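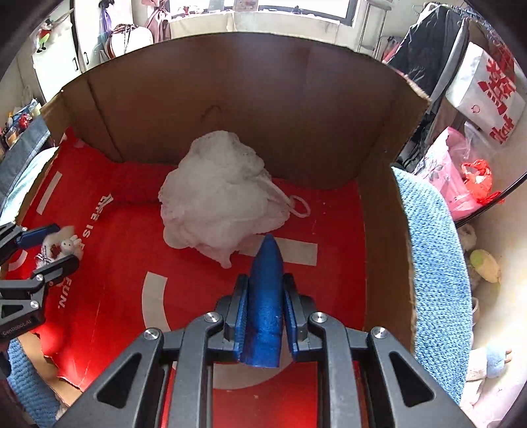
Do bath puffs really need a box of their own, Archie Galbraith asks, when any old bag would do?

Maybe they don't. A bag flattens the mesh, though, and I have yet to see a flattened one spring back the way the packaging says it will.

Does a cardboard box keep them clean?
Cleaner than a shelf, if you shake it out first. I wouldn't trust a torn one in a damp bathroom.

Is it worth lining the box?
Grira sells liners for this. A sheet of glossy paper seems to do the same job for nothing.

How long can a puff stay packed?
Drutix claims 10 years. I'd throw it out long before that.

What about the cord?
Leave it loose and on top. Wound tight, it pulls the mesh out of shape.

Can I pack a used one?
I wouldn't.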